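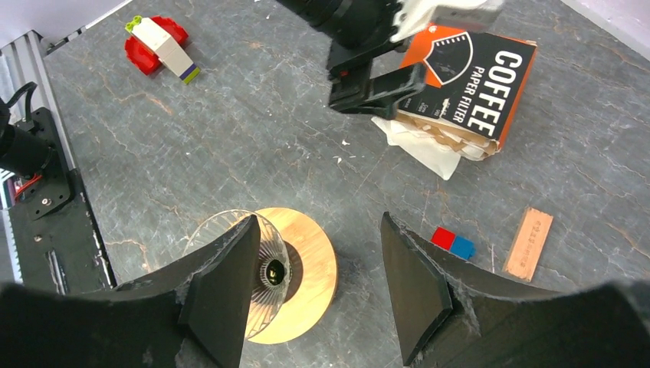
Stone Counters: What Fails and Why
Speaker notes, Domenica Sutter
Wednesday session, 2 p.m., Room B

Slide 1. Title
Say hello, say where the handouts are. Questions at the end, except if a term is unclear, then shout.

Slide 2. Where the numbers come from
Service calls logged by the Stemaslow shop over four years. 3,016 calls total. 1,513 of those were for the surface itself: etching, stains, dull spots. The rest were seams, chips, sinks and cracks. Almost exactly half and half. These are our own customers in one region, so don't read them as national figures.

Slide 3. Etching and staining are different problems
Pause on this one. Customers use "stain" for both.
Etch: acid has reacted with the stone. Lemon juice, vinegar, wine, some bathroom cleaners. The mark is dull and usually lighter than the area next to it. Sealer does not prevent it.
Stain: something soaked in. Oil, coffee, rust from a can. The mark is usually darker. Sealer slows it down.
Test: tilt your head and look across the surface at a light. If the shine is broken, it's an etch. Works on polished stone only. On honed stone you have to go by feel and by asking what was spilled.

Slide 4. Poultices
Baking soda and water for oil. Peroxide on light stone only. Cover with plastic, tape the edges, leave for a day, then take off the plastic and let it dry out fully. Most people scrape it off too early. Two or three rounds is normal for cooking oil.
Tell the Lalivwood story here if running ahead of time. Short version: eleven units, same olive oil ring beside every stove, because the model unit had a bottle sitting there and everyone copied it.

Slide 5. Seams
Ask for a show of hands: who has had a callback on a seam over a dishwasher?
Steam gets under the front edge and softens the adhesive. Move the seam if the layout lets you. If it doesn't, put a moisture strip under the edge and write it on the work order.

Slide 6. Cracks at the sink
Front rail is the weak point. Rodding helps. Carrying the piece flat undoes all of that. Carry on edge, every time, even from the truck to the porch.

Slide 7. What to charge
Brellenum bills a flat $600 for an on-site re-hone of one run. We bill by the hour. Go through the pros and cons but don't recommend either one. Last time this turned into a twenty minute argument.

Slide 8. Care sheet
Handout, back page. Neutral soap, soft cloth, wipe dry. Leave it with the customer and get a signature on the copy.

Questions. Room is booked after us, out by 3.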